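Zamholm gripper drift fault

The Zamholm gripper drift fault was a recurring error in the hand-held grippers used at the Clolevbridge demonstration site of the Skoryk project. It caused the recorded opening of a gripper's jaws to move away from their true opening over the course of a work session. Recordings affected by the fault were used to train the Arell packing controller, which then closed its jaws too early on soft goods. The fault was found in January and described in a report released on March 22, 2025.

Background

Skoryk is an automation project for packing clothing and other soft items into open boxes. Its controller, Arell, is trained from recordings made by people who do the packing themselves with a gripper in each hand. Each gripper, built by Zamholm, has a pair of jaws, a position sensor, and a cable that carries the sensor signal away along the operator's arm. The jaw opening is stored with each recording as a number between fully closed and fully open.

At Clolevbridge, 2,899 recordings were made before the fault was noticed. Most involved gloves, hats, and socks. Gloves were treated as a separate group in the training set, as their thickness varies from cuff to fingertip and the jaws have to stop at a different opening depending on where they take hold.

Symptoms

The first sign of trouble was in the robot and not in the recordings. During trial runs, Arell approached gloves correctly but began to close its jaws before they had reached the fabric. In some runs the jaws pushed the glove across the table. In others they took hold of a single finger, and the glove fell before it reached the box. Hard items were handled normally.

The behavior was at first put down to the camera calibration, which was repeated 2 times without any change in the results. Replacing the jaw pads also had no effect.

Cause

The position sensor in the gripper set its zero point only once, when power was applied. If the cable connector shifted slightly under load, the sensor lost a small number of steps but did not report an error. Each loss moved the zero point in the same direction. By the end of a long session the gripper could report its jaws as partly closed when they were fully open.

The connector was most likely to shift when the operator turned the wrist while reaching across the table. The left and right grippers drifted by different amounts, so comparing one with the other did not give a reliable correction. Sessions in which the operator took breaks and turned the power off were less affected.

Hard items hid the fault. A box or a bottle stops the jaws at a fixed width, and the controller could rely on contact force to finish the grip. Soft items give little resistance, so Arell depended more heavily on the recorded opening.

Glove packing task

The glove task uses a pair of gloves laid out on a covered table next to a shallow open box. The operator holds both grippers and moves the gloves into the box. The position of the gloves is changed between recordings, and a pair may be laid with one glove showing its back and the other its palm side. 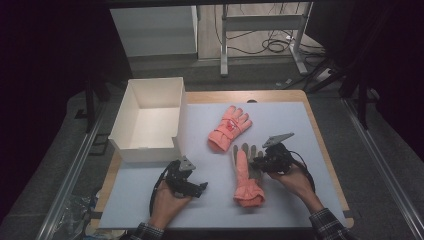

Glove packing with two hand-held grippers.

Correction

Of the recordings made before January, 1,824 were kept without changes. The rest were either corrected, where a fully closed position later in the session could be used as a reference, or removed from the training set.

Zamholm supplied a locking collar for the connector and changed the sensor software so that a lost step raises an error. The recording procedure was also changed. Operators now close and open both grippers fully before each recording, and the software rejects the recording if either end position is out of range.

Arell was retrained on the revised set. Early closing on gloves became less frequent but did not stop entirely, and the remaining cases were still under review when the report was released. No injuries were linked to the fault.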